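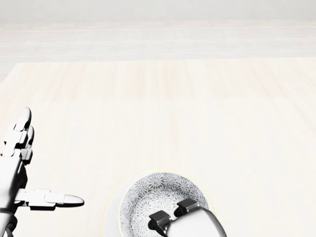

Hartwachsöl Griser Hell im Test: vier Monate auf dem Esstisch

Von der Redaktion Werkstatt & Wohnen, März

Helle Tische sind empfindlich. Wer Esche, Ahorn oder Birke mit normalem Öl behandelt, bekommt meist einen gelblichen Ton, der mit jedem Nachölen kräftiger wird. Griser verkauft deshalb neben dem farblosen Hartwachsöl eine Variante namens Hell, die einen kleinen Anteil Weißpigment enthält. Wir haben eine Dose mit 500 ml gekauft und einen Esstisch aus Esche damit behandelt. Als Vergleich diente ein Brett aus demselben Holz mit dem Naturöl von Isenus.

Vorbereitung

Die alte Oberfläche wurde mit Körnung 80, 120 und 150 abgeschliffen. Feiner sollte man nicht gehen, das steht auch auf der Dose. Wir haben es an einem Reststück mit 240 probiert, dort nahm das Holz kaum noch Öl an und blieb fleckig. Nach dem Schleifen gründlich absaugen, besonders bei grobporigem Holz. Staub in den Poren bindet das Pigment und gibt graue Punkte.

Auftrag

Die Dose muss lange gerührt werden, das Pigment sitzt fest am Boden. Aufgetragen haben wir mit einem weißen Pad, sehr dünn und immer in Faserrichtung. Nach 20 Minuten wird der Überschuss mit einem Baumwolltuch abgenommen. Wer zu lange wartet, hat Streifen. Uns ist das an einer Schmalseite passiert, die mussten wir neu schleifen. Die zweite Schicht kam am nächsten Abend drauf. Verbraucht haben wir für beide Schichten knapp die halbe Dose.

Der Geruch ist deutlich und hielt sich drei Tage im Raum. Voll belastbar war die Fläche laut Hersteller nach zwei Wochen. Getränkte Lappen ausgebreitet im Freien trocknen lassen, sie können sich selbst entzünden.

Im Alltag

Wasser und Milch perlen ab, Kaffee ließ sich nach einer Stunde ohne Rest abwischen. Rotwein hinterließ nach einer Nacht einen schwachen Rand, der nach dem Nachölen verschwand. Kurkuma bleibt ein Problem, bei Isenus allerdings genauso. Gegen heiße Töpfe hilft das Öl nicht, also Untersetzer benutzen.

Im Farbton liegt Griser vorn. Das Brett mit Isenus ist nach vier Monaten sichtbar gelber geworden, der Tisch nur minimal. Die Oberfläche fühlt sich matt an, etwas stumpfer als bei Isenus.

Preis und Fazit

Bezahlt haben wir 28 Euro. Das ist für die Menge viel, Isenus liegt darunter und lässt sich leichter verarbeiten. Für dunkle Hölzer ist Griser Hell ungeeignet, auf Nussbaum wirkt das Pigment wie ein Schleier. Bei hellen Tischen würden wir es wieder nehmen.

Bewertung: 4 von 5

Zuletzt erschienen
Schleifpads von Breathnach im Vergleich
Mellevcombe 996: Exzenterschleifer für kleine Flächen
Wasserränder aus geöltem Holz entfernen
Seife oder Öl für den Dielenboden?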